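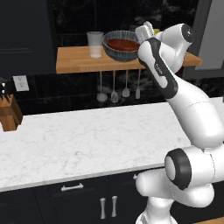 Tamiru手法検討会　議事要旨(12月)

場所:Clollton研究棟 小会議室(一部オンライン)
時間:午後1時30分から午後4時まで
出席:Homa Azimi(進行)、Jamshid Naseri、Mitra Farahani、Olga Barrientos、Alasdair Tennant(オンライン、途中退席)
記録:Farahani
配布資料:資料A 途中再開評価の手順案、資料B Flotville環境での比較結果、資料C 手首視点の切り分け実験、資料D 投稿原稿の構成案

議題
一 前回からの持ち越し
二 途中再開評価の手順(Naseri)
三 Flotville環境での結果(Barrientos)
四 手首視点の扱い(Farahani)
五 外観のばらつきと学習データ(Tennant)
六 原稿の構成と今後の作業

一 前回からの持ち越し

前回の要旨について、「再開点」と「分岐点」の語が混在しているとAzimiから指摘があった。今回以降は「再開点」に統一する。前回分も記録者が修正して共有フォルダに置き直す。

Zametonの物理計算の刻み幅を変えた件は、Naseriから報告があった。刻み幅を細かくすると、皿をラックに差し込む際に皿が細かく震える現象は減った。計算時間は延びるが、夜間に回す分には支障がない。比較の途中で設定が変わると古い結果が使えなくなるため、原稿に載せる結果はすべて新しい刻み幅で取り直した。資料Bの数値は取り直した後のものである。

棚の上の容器の当たり判定が見た目より大きいという不具合は、形状の分割をやり直して修正済み。棚板の前縁との接触も確認したが、こちらは修正の必要なしと判断した。Barrientosから、修正前に取った動作記録が一部の集計に残っていないかとの質問があり、Naseriが記録の作成日で選別したと回答。選別に使ったスクリプトも共有フォルダに入れることになった。

二 途中再開評価の手順(Naseri)

資料Aに沿って説明があった。

これまでの評価では、方策を毎回初期状態から動かし、最後に課題が達成されていれば成功、そうでなければ失敗と記録していた。この方法では、最初の接近でつまずく方策と、最後の置き方だけが悪い方策が同じ失敗として扱われる。長い課題ほど失敗の中身が見えにくくなり、改良の方向を決める材料にならない。

Tamiruでは、人が操作した成功例から工程の境目の状態を取り出し、そこから方策を動かす。接近、把持、持ち上げ、搬送、設置の各工程について、開始時の状態を保存しておき、次の境目まで到達したかどうかを判定する。工程ごとの到達率をつなげて全体の成功率を推定し、初期状態から通しで動かした場合の成功率と比べる。二つの値が近ければ、失敗は特定の工程に帰属させてよい。離れている場合は、工程をまたいで崩れが積み重なっていると考える。

保存する状態には、腕の関節角と速度、グリッパの開き、対象物の位置と姿勢、接触の情報を含める。Naseriによれば、接触の情報を落としても再開はできるが、把持した状態からの再開で最初の数ステップに対象物が滑ることがあり、設置工程の評価が不当に低く出た。今回の案では接触も含めて保存し、再開後に短い静止区間を置いてから方策に制御を渡す。

Tennantから、履歴を入力に使う方策ではどうするのかとの質問があった。途中から始めると、方策にとっては過去の観測がない状態になる。Naseriの案は、成功例の直前の観測列をそのまま履歴として与えるもの。Tennantは、それでは方策自身の動きとは違う履歴を見せることになり、学習時に近い分だけ有利になると述べた。Azimiから、履歴なしで始めた場合も並べて示してはどうかとの提案があり、両条件で回すことにした。計算量は増えるが、対象の方策は限られているので対応できる。

静止区間についてはBarrientosから異論があった。速度を持った状態で次の工程に入る方策では、いったん止まることで失敗が消えてしまう可能性がある。Naseriは、静止区間を置かない場合の結果も手元にあり、搬送から設置に移る箇所だけ差が出ていると回答した。原稿では静止区間ありを標準とし、なしの結果は付録に載せる。差が出る箇所については本文でも触れる。

工程の境目の決め方は、手作業で付けた印によっている。Azimiから、付ける人によって境目がずれるのではないかと指摘があった。FarahaniとBarrientosが同じ成功例に独立に印を付けて比べたところ、把持と持ち上げの境目はほぼ一致し、搬送と設置の境目でずれが目立った。対象物がどこまで下がったら設置とみなすかについて、二人の解釈が違っていた。対象物と受け側の高さの差で機械的に決める案が出て、これを採用。閾値はNaseriが決めて資料Aに追記する。

三 Flotville環境での結果(Barrientos)

Flotvilleは、Zameton上に作った台所の環境。白い大理石の作業台、木の壁棚、暗い色の下部収納があり、皿や器を動かす課題を設定している。今回の報告は、棚の上の器を扱う課題と、皿をラックに扱う課題について。

学習に使った操作記録は、両課題を合わせて200件を超える。評価の初期配置は課題ごとに10通りで、配置ごとに乱数を変えて繰り返した。配置は方策の間で共通とした。

比較したのは、画像から直接動作を出す方策と、対象物の姿勢推定を間に挟む方策の2種類。学習に使った記録は同じである。

棚の課題では、通しの成功率だけを見ると両者の差は小さかった。工程ごとに見ると内容がかなり違う。画像から直接動作を出す方策は接近の段階で失敗が多く、把持できた後は最後までほぼ通る。姿勢推定を挟む方策は接近が安定しているが、器を持ち上げてから傾きを保てず、搬送で条件を外れることが多い。器に中身がある設定では、縁の高さから液面までの余裕を基準に傾きの上限を決めている。Barrientosは、傾きの上限をやや厳しくしすぎたかもしれないと述べ、上限を緩めた場合の集計も追加で行うとした。

Tennantから、液体は実際に流体として計算しているのかとの確認があった。計算はしておらず、器と一体の形状として扱い、傾きで判定している。Tennantは、その旨を原稿に明記しないと、読者が流体計算を期待すると述べた。異論なし。環境の説明の節に一文を入れる。

棚の課題での接近の失敗について、録画を見直した結果の報告があった。グリッパが器の横に来たときの高さは合っているが、横方向の距離が詰まらないまま閉じる例が多い。外側のカメラからは手首の部分が棚板の手前に重なり、器との隙間が見えにくい。Azimiから、カメラの位置を変えれば済む話ではないかとの意見が出た。Barrientosは、固定カメラの位置を方策に有利なように選ぶと、他の課題との比較が崩れると回答した。カメラは動かさず、外側の視点だけ、手首の視点だけ、両方の各条件で工程別に示すことになった。

ラックの課題では、通しの成功率に差が出た。姿勢推定を挟む方策のほうが低い。工程別では把持までは差がなく、設置で大きく落ちている。皿の面の向きの推定が不安定で、仕切りの間に入れる直前に皿が回ってしまう。すでにラックに別の皿が立っている配置では、手前の皿に隠れた奥の皿の輪郭が欠け、推定がさらに悪くなる。
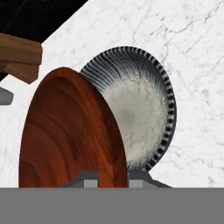

推定が崩れる時点を調べるため、設置工程の再開点をさらに細かく取り直した。受け側の仕切りに皿の下端が近づくほど到達率が上がるかと予想していたが、途中に一度下がる区間があった。手首側から見て、皿の下の部分がグリッパの陰に入り始める区間と重なる。Barrientosの見方では、ここで推定器が見えている部分だけに合わせて姿勢を出し、皿の面を実際より寝かせて推定している。推定値と環境内の真値の差を時間方向に並べた図が資料Bの末尾にあり、差の増え方はこの見方と合う。

Farahaniから、推定値の代わりに真値を渡した場合の結果はあるかとの質問があった。設置工程だけ真値に差し替えた結果があり、到達率は把持工程と同じ水準まで戻った。制御側の問題ではなく推定の問題とみてよいという点で、出席者の見解は一致した。ただしAzimiから、差し替えの際に更新の遅れまで消しているのではないかとの指摘があった。Barrientosが確認したところ、遅れは入れていなかった。推定器と同じ遅れを入れた条件で取り直す。

通しの成功率と、工程別の到達率から求めた推定値の一致については、棚の課題ではよく合った。ラックの課題では、推定値のほうが通しの成功率より高く出た。Naseriの説明では、成功例から取った再開点は把持の位置が整っており、方策が自分で把持した場合の位置のばらつきを含まない。把持が少し端に寄った状態で搬送し、設置でつまずくという経路が抜け落ちる。Tamiruの弱点として正直に書くべきだとTennantが述べ、Azimiも同意した。

対策として、方策自身の動作から再開点を取る案が検討された。把持工程を終えた時点の状態を方策ごとに保存し、そこから設置まで動かす。方策が違えば再開点も違うため、方策間の比較には使いにくい。Naseriは、共通の再開点による値を主とし、方策自身の再開点による値を補助として並べ、二つの差を崩れの積み重ねの指標にする案を出した。この案で一度集計してみる。うまくまとまらない場合は、今後の課題として記すにとどめる。

四 手首視点の扱い(Farahani)

資料Cの説明。手首視点の有無で結果がどう変わるかを、工程別に調べた。

棚の課題では、手首視点を加えると接近の到達率が上がり、搬送では変化がなかった。ラックの課題では、把持で上がり、設置では方策によって向きが違った。画像から直接動作を出す方策では設置でも上がる。姿勢推定を挟む方策では、手首視点を加えることでかえって下がる配置があった。

下がる配置を調べたところ、グリッパの一部が画像の下側を占め、皿の下側がその陰に入っていた。推定器の学習時には遮蔽を無作為に入れているが、遮蔽の形は小さな矩形が散らばるもので、画像の下を横に広く覆うものは含まれていない。Farahaniは、遮蔽の入れ方を実際の見え方に合わせるか、グリッパの領域をあらかじめ入力から除くかの二つを試すとした。

除く方法については、Naseriがグリッパの形状と関節角から領域を計算できると述べた。Zameton上では容易だが、実機では校正の誤差が残る。Azimiから、今回の原稿は模擬環境に限った評価手法の話であり、実機での除去まで扱う必要はないとの意見があった。除去の結果は、失敗の原因を確かめる目的に限って載せる。

あわせてFarahaniから、手首視点の画角を広げた場合の予備結果が口頭で報告された。作業台の見える範囲が広がり、接近には有利だが、対象が小さく写るため把持の微調整が粗くなる印象とのこと。まだ回数が足りないので資料には含めていない。今回は標準の画角で統一し、画角の話は原稿に入れない。

五 外観のばらつきと学習データ(Tennant)

Tennantから、皿の外観に関する検討結果の報告があった。

学習用の皿は、形状をいくつかに絞り、表面の材質と模様を組み替えて作っている。縁と中央に別の材質を割り当てることも許しているため、縁が縞模様で中央が木目という、現実の食器ではあまり見かけない組み合わせも出てくる。前回、このような皿を残すべきかどうかが議論になり、Tennantが調べることになっていた。

縁と中央を常に同じ材質にした場合と、別々に割り当てた場合で推定器を学習し、別に用意した皿で比べた。別々に割り当てた側のほうが、模様の強い皿での姿勢の誤差が小さい。無地に近い皿では差がなかった。同じ材質だけで学習した推定器は、縁の模様を皿の輪郭と取り違えることがあり、円の大きさを内側に寄せて推定する傾向がみられた。

Barrientosから、木目の皿で誤差が大きかった件はどうなったかとの質問。木目の流れが面の傾きの手がかりとして誤って使われている可能性があるとTennantは答えた。木目の向きを面内で回した画像を入れると推定値も動くことまでは確認している。原因として断定するには、木目だけを変えて他を固定した比較が要る。皿の形と置き方を固定し、木目の向きと縮尺だけを変えた組をTennantが作る。

Azimiから、外観の話は評価手法の原稿の中でどこまで必要かとの問いがあった。Tennantは、工程別の評価がなければ、外観の影響が設置工程に集中していることには気づかなかったと述べた。通しの成功率だけを見ていた時期には、材質の割り当てを変えても差がないと判断していた。手法の使い道を示す例として短い節を設ける方向とし、推定器の細部は補足資料に移す。

照明については、今回は均一で平らな設定に固定した。影の強い条件も試したいとの希望がBarrientosから出たが、条件を増やすと集計が追いつかないため見送り。

Tennantはここで退席。
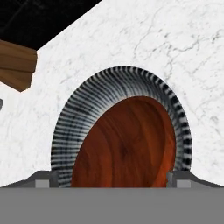 六 原稿の構成と今後の作業

資料Dに基づき、Azimiが構成案を説明した。手法、環境、比較結果、事例、限界の順とする。限界の節は、再開点の偏り、静止区間の影響、履歴の与え方を分けて書く。前の案では限界を考察の中に混ぜていたが、読み手が探しにくいとの理由で独立させる。

図の扱いについて意見交換があった。工程別の到達率は、当初は棒グラフを並べる案だったが、配置ごとのばらつきが見えない。Farahaniから、配置を点で示し、平均を線で結ぶ案が出た。試作したものを画面で見て、点が重なる箇所を横に少しずらせば読めると判断。色は方策ごとに固定し、すべての図で同じ色を使う。白黒で印刷した場合に区別がつくよう、線種も変える。

用語について。「成功率」は通しの評価にのみ使い、工程別には「到達率」を使う。「失敗」は課題の条件を満たさずに終わった場合に限り、途中で制限時間に達した場合は「時間切れ」と書き分ける。Naseriから、時間切れの扱いが資料Aと資料Bで違うとの指摘があった。資料Bでは時間切れを失敗に含めている。含めない場合の集計もすぐに出せるとのことなので、表を差し替える。

再現のための公開物については、環境の設定ファイル、保存した再開点、判定のスクリプトを公開する方向で合意した。操作記録そのものは、操作者の同意の範囲を確認してから決める。確認はAzimiが行う。再開点のファイルはZametonの版に依存するため、対応する版を明記する。版が上がった場合に再開点を作り直す手順も、短い文書にして同梱する。

著者の順序は次回に持ち越し。

宿題

Naseri
設置の境目を決める高さの閾値を資料Aに追記。履歴あり、履歴なしの両条件を実行。選別スクリプトを共有フォルダへ。方策自身の再開点による集計の試作。

Barrientos
真値への差し替えに推定器と同じ遅れを入れて再実行。傾きの上限を緩めた集計。時間切れを分けた表に差し替え。視点の条件別の結果を工程ごとに整理。

Farahani
遮蔽の入れ方を変えた推定器の学習。グリッパ領域を除いた場合の比較。到達率の図の作り直し。前回要旨の用語修正。

Tennant
木目の向きと縮尺だけを変えた皿の組を作成し、姿勢の誤差を報告。事例の節の下書き。

Azimi
操作記録の同意範囲の確認。環境の説明の節に、液体を流体として計算していない旨を記載。限界の節の下書き。

その他

計算機の利用枠について、夜間の予約が他の課題と重なっているとの連絡がNaseriからあった。ラックの課題の再実行を優先し、棚の課題は空いた枠で回す。予約表には方策名だけでなく再開点の版も書くこと。

共有フォルダの録画が増えているため、資料に引用していないものは外部の保存先へ移す。移す前に、各自が必要な録画に印を付けておく。

次回は、遅れを入れた再実行と木目の比較がそろった時点で開催する。日程はAzimiから連絡する。

要旨の訂正は記録者まで。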